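The old black tower gets a second go

2020-01-28
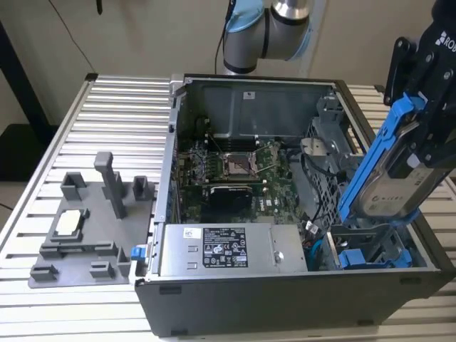

Side panel off, drive in its blue carrier, processor still out of its socket.

So I've spent far too much of this month thinking about one secondhand desktop. It's the plain black sort that sat under every office desk for years, and Volkan had been using it as a footrest at Mostitz since July. I asked if I could have it, he said only if I took the box of mystery cables too, and that was that. The cables are now in my hallway. I don't want to talk about the cables.

I love these old office cases, I really do. They're heavy and ugly and somebody sat down and thought about the person who'd have to open them one day. Anything blue is a bit you're meant to touch. Blue latches down by the drive bays, another little one poking out of the side wall, and a blue plastic carrier for the hard disk so you aren't chasing tiny screws round the bottom of the case (I have lost more than 60 of those in my life and I bet most are still in my old carpet).

I always lay the tower flat on its side for this. Years ago I tried doing one standing up, on my knees, with a torch in my teeth, and dropped a screw straight into the power supply. Never again! Flat, on a proper table, good light, cup of tea well out of reach.

The processor socket is the part that makes me nervous. With nothing in it, it looks so delicate, and you've got the metal bracket and the lever waiting to come down over the top. Nermin does them without even putting her glasses on. I hold my breath, line up the corners, check again, have a little walk, come back and check a third time. The lever always needs a firmer push than feels polite.

The hard disk is the nice bit. You tip the carrier, get the bottom end lined up with the cage and ease it in — no forcing. If it sticks, it's nearly always a cable that's wandered into the way, and this case has a bundle of black ones curving right down the middle between the board and the cage. I tuck them back with a finger before I start. Umut swears by tape. I've tried tape and ended up with sticky cables and the same problem.

I did look at buying new. There was one in the Prenesent sale for 700 and it was lovely and silent and I couldn't justify it, not for writing letters and looking after my photos. I've got 4,000 of those waiting to be sorted, 2,000 of which are probably the same beach.

The plan, then, is a good dust, the memory checked over, a fresh install, and it goes on the small desk in the back bedroom. Szymon wants me to put a bigger fan in it. Szymon wants everyone to put a bigger fan in everything.

If anyone has a spare power lead that isn't bright orange, let me know. I've been right through the box from Volkan and found every other lead ever made. I'll write up the install once I've got the desk cleared, and that might be a while, as it's currently holding up a sewing machine and most of the Christmas decorations.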